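## 4. Setting up your sleep schedule

Now for the fun part! Your Nonard sunrise lamp is plugged in, the clock is set, and the lamp is paired with the Mavbridge app. In this section you'll teach it when to wake you, how bright to get, and what to do on mornings when you'd like to be left alone.

**Before you start:** the round light on the base should be solid white. If it's blinking, go back to section 3 and finish pairing.

### 4.1 Create a wake-up

1. Open the app and tap **Mornings**.
2. Tap the plus sign. A new wake-up appears, set to 7:00 a.m.
3. Drag the time to where you want it. This is the moment the lamp reaches full brightness, so the glow will begin well before then.
4. Choose a sunrise length. The shortest is 12 minutes and the longest is 35. Start long if you can — the slow ones are lovely, especially in winter.
5. Tap the days you want, then **Save**. The lamp pulses once to confirm.

You can store up to six wake-ups. Give them names if you share the lamp, or you'll be guessing which 7:00 is yours.

> **Note:** Wake-ups are stored in the lamp itself. They'll still run if your Wi-Fi goes down overnight.

### 4.2 Pick your colors

1. Tap the wake-up you just made, then **Light**.
2. Choose **Ember**, **Meadow**, or **Plain**. Ember starts deep red and warms up to gold, Meadow has more green in the middle, and Plain stays at 2000 K from start to finish.
3. Tap **Preview** to see the whole sunrise squeezed into a few seconds.
4. Slide **Top brightness** to taste. Try the preview with the curtains closed and the room dark, or you'll set it far too high (most of us do, the first time).

**Caution:** Don't look straight into the lamp at full brightness. Don't cover the shade with cloth, and keep pillows and blankets clear of the vents on the back.

### 4.3 Place the lamp by the bed

1. Set the lamp on a firm, level surface at mattress height or a little higher.
2. Turn the shade toward your pillow.
3. Run the cord behind the furniture, where feet won't catch it.

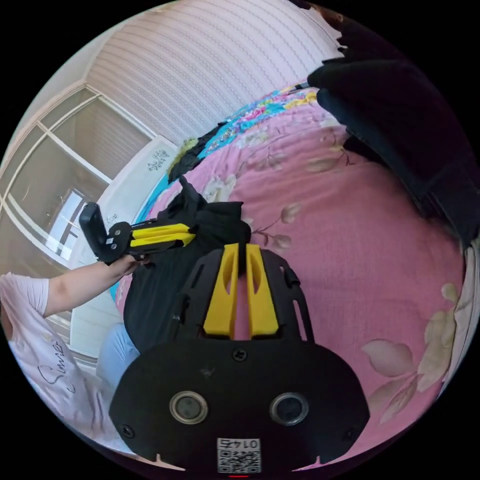 Sieglinde Lenz wrote in to say that Ember did nothing for her until she moved the lamp to the side she faces when she sleeps, and that she now wakes up before the birdsong even starts. Give it a try if the light alone isn't reaching you!

### 4.4 Skip a morning

1. Press and hold the top button until the base light turns amber.
2. Let go. Only the next wake-up is skipped, and the one after it runs as usual.
3. Changed your mind? Press and hold again until the light goes back to white.

To pause everything for a vacation, use **Mornings > Away** in the app. Remember to turn Away off when you're home again.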